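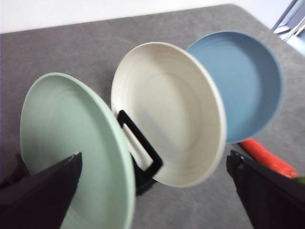 Plates, all three.

September 10, 2022

So I finally did the long loop out past Fengate, the one I chickened out of in August! My legs are toast. I left at 10 with two sandwiches and ate both before the first gate (no regrets), then took the Groltent side because the lower path was all mud. 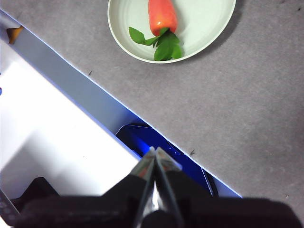 The climb goes on forever, and the wind up there about took my hat. The sign at the top says 2710 feet but my map says 2736, so I'm going with the map, obviously. I could see clear over to Drosis, and a hawk hung around the whole time I was drinking my coffee.
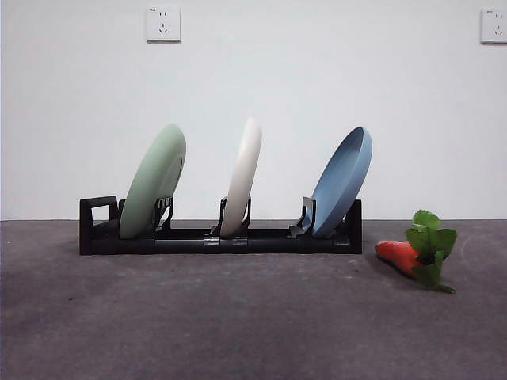
Coming down was worse than going up, my left knee did its clicking thing all the way to the Baek parking lot. Bath, soup, bed by nine. I need new socks before I try that again.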